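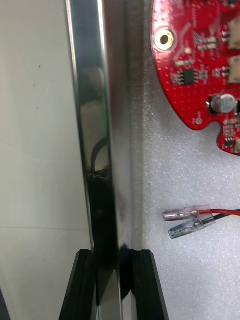 tin_lid wrote:
Depends what's gone. If it's the drum bearings, walk away. If it's anything else I'd have a go before spending on a new one. What model is it?

mossyback wrote:
Stüber front loader, bought new in 2000. Was my mum's. Stops dead just before the spin, sits there humming, door won't open till I switch it off at the wall. Drains ok. No error code because it's too old to have a display, just a knob

Local shop in Clakum won't look at it. Said parts are "discontinued" before I'd even finished the sentence.

tin_lid wrote:
They always say that. Means they can't find it in their own catalogue. Brushes on the motor would be my first guess, cheap and easy if you can get the back off. Unplug it first obviously.

harbour_row wrote:
Going to be the boring one here. A machine that old uses far more water and power than a new one. You're hanging on to it for sentimental reasons, which is fine, but don't pretend it's thrift.

mossyback wrote:
bit sentimental yes. But also I haven't got the money for a decent new one and the cheap ones are rubbish. Neighbour's Travadier packed up after 2 years. Board gone, and the board cost nearly as much as the whole machine.

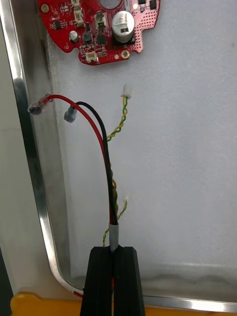
soggybiscuit wrote:
Same with ours, different make. Control board. Repair man came, looked at it, shook his head, charged us the call out and left. It's a racket. The fault is probably one part worth pennies but they'll only sell you the whole board in a sealed bag.

harbour_row wrote:
Not a racket, it's labour. Who's going to pay someone to sit for an afternoon hunting for a dud capacitor? The new board goes in, it works, the man goes to his next job. I did this for a living for a while and customers did not want to wait.

soggybiscuit wrote:
Then publish the diagrams and let people do it themselves. Or let the small shops do it. Ours got thrown out over nothing, I'm sure of it. Perfectly good drum, good motor, door fine. All in the skip.

harbour_row wrote:
You're sure of it but you never found out what the fault was?

soggybiscuit wrote:
no but come on

tin_lid wrote:
Both of you have a point, can we get back to the machine. mossyback, turn the drum by hand with it off. Does it grind or rumble?

mossyback wrote:
No, smooth. Bit of a scrapy noise at one spot but it's always done that, think there's a hair grip in there somewhere

tin_lid wrote:
Bearings are all right then. Brushes. Take a photo of the wiring before you pull anything off, don't trust your memory. I did and it cost me a weekend.

greenlane wrote:
Where would they even get brushes for a Stüber that age?

tin_lid wrote:
The motor won't be made by Stüber, hardly anyone makes their own. Read the number off the motor plate and search for that, forget the washing machine model. Otherwise there's a breakers yard out at Zonholm that keeps bits from old machines. Don't know if they're open at the moment, ring first.
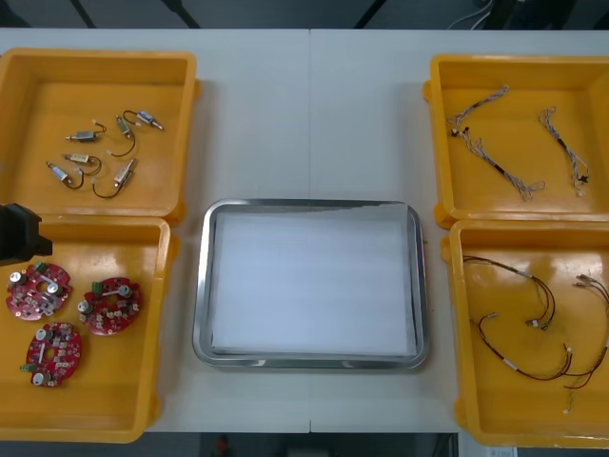 greenlane wrote:
Zonholm place is doing collection only, I rang them last week about a pump. You pay over the phone and they leave it at the gate. Nice enough but they're slow to pick up. They did tell me door locks are what they get asked for most, so mossyback that might be worth a look too, if yours won't release?

mossyback wrote:
It releases once the power's off for a minute so I think the lock's ok? Will check though. Thanks for the motor plate tip, hadn't thought of that

harbour_row wrote:
That's normal for a door lock of that age, leave it be. You'll only break the catch.

greenlane wrote:
Wouldn't rule it out. Mine did that for months and then one morning it wouldn't open at all with all the towels inside.

harbour_row wrote:
Different fault.

greenlane wrote:
if you say so

mossyback wrote:
Update 15/05/2020, got the back off. Brushes worn right down, one of them is barely there. Number on the plate was readable after a wipe and I've ordered a pair. Postage was more than the brushes!! Meanwhile it's the bath and a wooden spoon.

tin_lid wrote:
Told you. When they're in, run it empty for a bit before you put a full load in, new ones spark a little until they've bedded down.

soggybiscuit wrote:
See, and the shop in Clakum wouldn't even look at it. Racket.

harbour_row wrote:
Good result, fair enough. I'd still start putting money by for a new one. Look for a five year guarantee and read the small print, a lot of them only cover the parts and you pay for the visit.

mossyback wrote:
will do. any idea if I need to clean the black dust out of the motor or just leave it?

tin_lid wrote:
Soft brush and the hoover. Don't breathe it in.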